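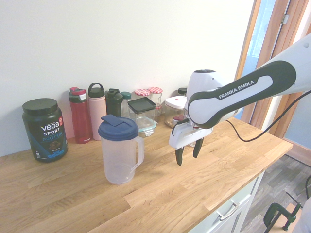

Re: [cosgrove-kitchens] Oiling butcher block, how often?

Posted 2 February 2021

Quoted message:

> We had oak butcher block put in last July and the installer left us a can of
> Brelik oil and no instructions. I did one coat in the fall. The part by the
> sink now feels rough and looks gray when it gets wet. The rest is fine.
> Do I need to strip the whole counter, or can I fix the one spot? And is
> Honon wax any good over the oil, or should I pick one and stick with it?
> I also have a ring from a pot near the stove but I can live with that.

You can fix the one spot. I've done it twice on ours, same wood, also next to the sink.

One coat in the fall was too little for a new top. Oak drinks up the first few coats and you don't get much protection until it slows down. I would plan on 3 coats at the sink end and 2 everywhere else, with a night between coats.

For the gray area, let it dry out first. Keep the dish rack off it for a couple of days and wipe up after yourself. Then sand by hand with 180 paper, along the grain, a good hand's width past where the gray stops. Don't use a power sander unless you're doing the whole thing — it leaves a dip and you'll feel it every time you wipe the counter. If there are black marks left after sanding, that's usually from a steel can or a cast iron pan left sitting in water. Oxalic acid takes those out, but wear gloves and rinse well, and let it dry again before you oil.

Put the oil on with a lint-free rag, leave it for as long as the can says, and wipe off everything that hasn't soaked in. If it's still sticky the next morning you left too much on. Lay the rags out flat outside until they're stiff. Some of these oils heat up in a crumpled rag and can start a fire, so don't throw them in the kitchen trash.

On the wax: I used Honon for one winter. It looks nice and water beads on it, but it shows every hot mug, and you have to get it off before you can oil again. I went back to plain oil. If you do want wax, finish all the oil coats first and give them a couple of weeks.

The pot ring might come out with the same light sanding. Try it while you have the paper out.

Somebody asked last month where to buy the Brelik. Flisport has it, part number 638 in their paper catalog. It's with the floor finishes, so you won't find it if you look under kitchen. The small can did our whole counter with some left over.

Also check the caulk behind the faucet. Ours had pulled away from the wood, and water was getting in underneath, and the gray kept coming back until I redid it.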